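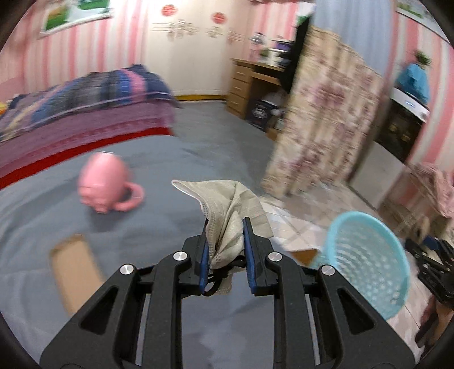

Opinion > Home > Small Rooms

By Macarena Miranda

The advice on bedroom clutter has settled into a creed: one surface, one purpose. The bed is for sleeping. A mug has no business on it, nor does a scrap of cardboard, and anything you can't name a use for goes in the trash by nightfall. I have my doubts.

My neighbor Smaranda Lazăr paid $130 for a weekend course in this, run by an outfit called Fundard. She came home with a checklist of 100 questions to ask her belongings. By Sunday she had thrown out a perfectly good phone charger and a birthday card from her sister.

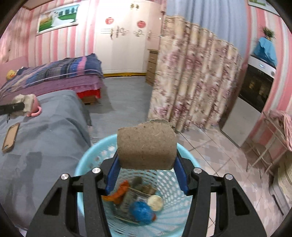 BALLIS, March 4, 2025. The wastebasket is where the creed shows its weak side. Look into a light blue mesh one and find a wrinkled banknote lying beside a blue rubber toy, and tell me the sorting has been thoughtful. Speed is the trouble. The courses all praise speed.

A bedroom with two beds in it, a wardrobe and a chest of drawers is going to use its beds as tables. Where else would the phone go? I'd sooner live with a cup on the blanket than buy another set of bins to hold what I haven't decided about.

Smaranda still has the checklist. She's on question 12.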